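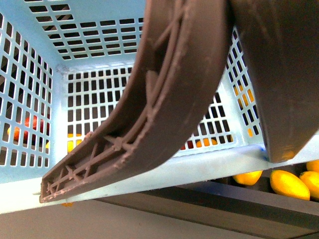

*Two brown gripper fingers over the rim of a light blue fruit basket. The ribs inside the curved one are visible close to its tip.*

On Tuesday, Anwara Saha had two sets of fingers on her bench at Pludura and one plan: to find out which of them she can trust with a basket.

The first set, called Flakau, is curved and has a lattice of thin ribs inside. When it pushes on something, it bends around it. The second set, Sarkar, costs more and is much stiffer. Both were mounted in turn on the same arm, with the same Gradalex controller, and each had to do 400 lifts.

"A basket is harder than a fruit," says Saha. "The wall has holes, the rim is thick, and the finger must choose where to go."

The stiff set was faster. It dropped the basket 70 times, mostly when it came to the rim at a bad angle. The ribbed set dropped it less often, but it needed 144 minutes more to finish the series, and two of its ribs had cracked by the evening.

Her colleague Kavinda Ranasinghe is not convinced by either. He would like to move the camera first, as the curved finger hides a big part of the basket from it – and the controller then has to guess. Saha agrees about the camera, but she wants to print the ribs thicker before anything else is changed. The new fingers should be ready in November.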